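Giline Hand Tool: Open Day Demonstration

By Nia Bevan
December 17, 2021
3 min read

Arnholm opened its Zapata Street workshop to customers this month for a day of demonstrations with the Giline, our two-finger hand tool for recording manipulation tasks. The Giline is held and moved by a person. The recordings are then used to train a robot arm fitted with the same fingers.

Visitors could try the tool at a plain table before going through to the arm cell. Rahel Camenzind ran the table, and Salamatu Abubakar ran the cell. Sessions lasted 60 minutes and covered grip, approach angle, and how to start and stop a recording.
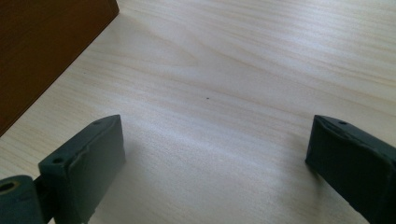 The Giline's fingers are a replaceable part, and most of the questions at the table were about them. Each pair is fixed to the linkage with screws and can be changed at the bench. The fingers on the demonstration tool are well used, with pale scuffing along their upper edges, and several visitors asked if that was a reason to swap them. Our advice is to check the gripping faces first. Marks on top can be left alone. If a gripping face is torn or has a step in it, change both fingers together so the pair stays matched.

Finger pairs are sold under part number 591. We suggest inspecting them every 4,000 closing cycles, or sooner if you handle rough castings or cut metal.

Open approach

Yaneth Ríos from Fekex asked how far the fingers should be opened before moving in on a part. Rahel teaches new users to open wide, line up over the table, and close only when both tips are level with the part. Short, steady moves give cleaner recordings than fast ones. If a run goes wrong, stop and record it again.
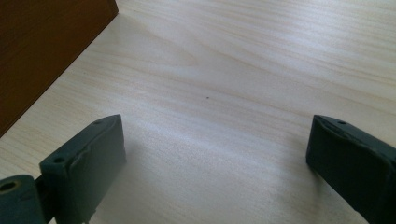 Giline fingers open over the table, with nothing in the grip.

Ordering and visits

The Giline ships with one pair of fingers fitted, one spare pair, a charging lead, and a printed setup guide. The carry case is sold separately. The minimum order for loose finger pairs is two.

The next open day is planned for March. Places are limited, and existing customers can book through Hortensia Correa in the sales office. Please say when booking if you want to bring your own parts. Anything over 800 grams needs to be agreed on first.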